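4.2 Collecting the Sachet Sorting Demonstrations

The sachet task was chosen after the cup and towel tasks in Section 4.1 because it asks for something they do not. The objects are thin and light, they bend when squeezed, and they stand close together. A gripper that comes in a little too low pushes the whole row over, and one that comes in a little too wide takes two packets at once. We wanted to know how much of this difficulty could be handled by better demonstrations alone, with the policy network left as it was.

All demonstrations were recorded with hand-held grippers, one in each hand. The operator wears no gloves and does not drive a robot arm. Each gripper carries a marker plate, and its position is recovered from the plate by the tracking setup described in Section 3. Finger opening is logged over the cable at the same rate as the pose. When the two streams drifted apart by more than two samples, the episode was dropped before training.

We collected 425 episodes in the room at Fesham. An episode starts with the tray on the table and both grippers in the air, and ends when the operator says the word "done." Between those points the operator takes one packet out of a named compartment, sets it on the table, and puts it back in the same place. The compartment is read out from a shuffled list so that operators do not fall into a fixed order. Packets were swapped for fresh ones when their corners became soft, as a worn packet folds under the finger pads and gives a grasp that a new one would not.

Two operators shared the work. Eglė Venckus recorded the larger part, and Margus Baranauskienė recorded the rest after a short practice period that is not included in the data. Their styles differ. Venckus lowers the gripper straight down and closes late. Baranauskienė comes in at a slant and often uses the other gripper to steady the tray. We kept both styles and did not label them. An early version of the Zundale policy trained on only one operator was smoother in the approach but lost more packets on the way back into the tray.

After the drift check and a manual pass through the video, 400 episodes remained. Most of the dropped ones failed the drift check. The others were removed for plain reasons – a marker plate turned away from the cameras for too long, or a packet that fell to the floor.

Lighting was not controlled. The curtains were moved between sessions, and recordings were made in the morning as well as late in the afternoon. The Clarkonberg baseline, which we compare against in Section 5, was trained on data from a room with fixed lamps, and we expected ours to be the harder set for tracking. In practice the loss of tracking had more to do with wrist angle than with sunlight. Reaching for the far compartments turns the plate, and the operators learned to keep the elbow out to limit this.

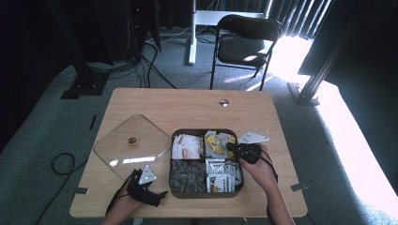 Figure 11. Two-handed data collection for the sachet task. The right gripper reaches toward the yellow packets in the upper-right compartment of the tray. A marker plate is fixed to each gripper.

The tray layout was the same in every episode, with one kind of packet assigned to each compartment. This is a limit of the data set. A policy could in principle learn the position of a compartment and ignore what is in it, and the results in Section 5 should be read with that in mind. We ran a small check in which two compartments were exchanged at test time. The policy still went to the position it had seen in training – the packet type made little difference to where it reached.

Before training, each episode was cut to begin at the first downward motion of either gripper. Gripper poses were expressed relative to the first pose in the cut episode, following the Adomaitis format, and no filtering was applied to the finger opening.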